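Folding data, second batch

The second batch of folding examples for the Thaler project is done. We set the target in February at 200 usable episodes and ended up keeping 171. The other 29 were thrown out when I went through the recordings, mostly because the operator stopped halfway or let go of a corner and picked it up again three or four times.

An episode is one person driving the two arms through one fold, start to finish, with the wrist cameras and the overview camera saved together. I used to cut everything before the first grasp. I don't any more, as the approach is where the policy we trained on the first batch did worst. It would close the fingers a little above the cloth and carry on as if it had something.

Dark clothes are still the hard part. On a white table the outline is easy to find, but the layers inside it are close to the same shade, and an edge and a wrinkle look much alike from the wrist.
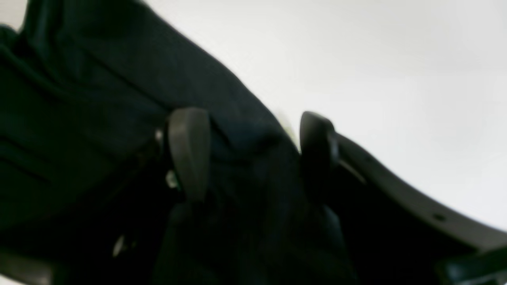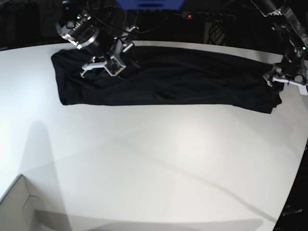
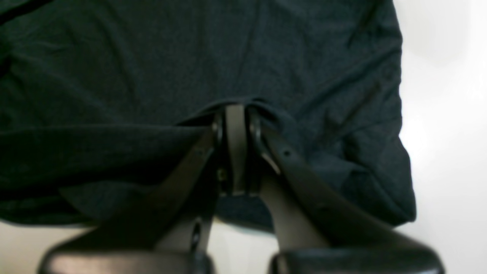

Krešimir Stan thinks I'm too strict about the repeated grasps. His argument is that a model that never sees a missed corner won't know what to do after missing one, and that at Cliststead they keep such episodes and tag the miss. I've put our 29 back in a separate folder and will train with and without them before deciding.

Two smaller changes for the next batch. Operators will switch after 44 episodes, as the folds get sloppy past that point. And the starting position of the garment will be set by a list instead of by whoever is at the table, who tends to lay it down the same way every time.

Training runs on the Gradero machine start Monday.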